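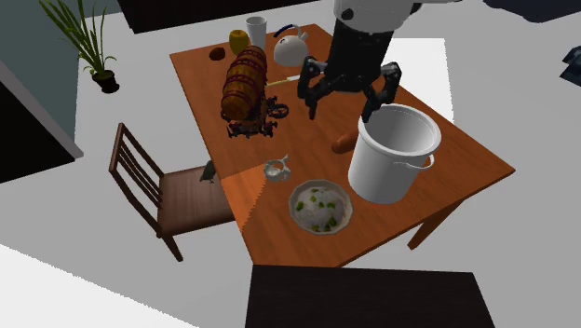

The comparison of the two grippers was resumed in February, after the revised controller settings arrived from Andow. Both hands were mounted in turn on the same simulated arm and given the same cluttered dining table. The Holell hand is the multi-fingered black model, and it is at work on the large white pot, with one finger reaching down to the rim. A pot of this width is a demanding object for any hand, and the sausage-shaped item lying close against its left side leaves little clearance for an approach from that direction.

Each gripper was given 475 attempts, with the layout of the table altered after every 40. The Teoh hand, a plain parallel model, was the quicker of the 2 to close and performed well on small round objects. It was less dependable on handles. When it met a rim at an angle it tended to push the object away before the grip had settled, and I have recorded these cases as failures even where a later correction saved the lift.

The Holell hand required more care in preparation. Its default closing force was set too high for thin-walled cups, and Rachid Samir advised reducing it to 70 per cent before the main series began. I adopted that figure for all objects in order to keep the results comparable. Heavier items may have suffered slightly as a consequence.

My present preference is for the Holell hand where cookware is concerned. I would not extend that view to cutlery, for which neither model was satisfactory. The Tarnmont wrist camera has yet to be tested with either hand, and its mounting plate will need to be modelled again before that work can begin.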